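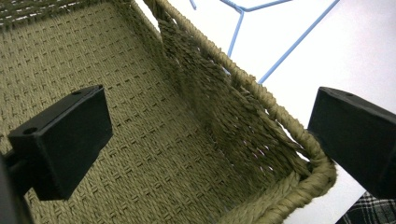
Can a robot tidy a house yet?
Bits of it, slowly, and with someone standing by.

I look after Sallgate, our little pile of chore recordings. Version 6 covers 17 chores, mostly picking up, folding and putting away – no cooking, sorry! Woven baskets are still my favourite headache, all that give and fuzz. Our best model managed 9 clean lifts out of 100 in September.

Spotted a wrong label? Tell me or Marloes Meijer and we'll fix it in the next version.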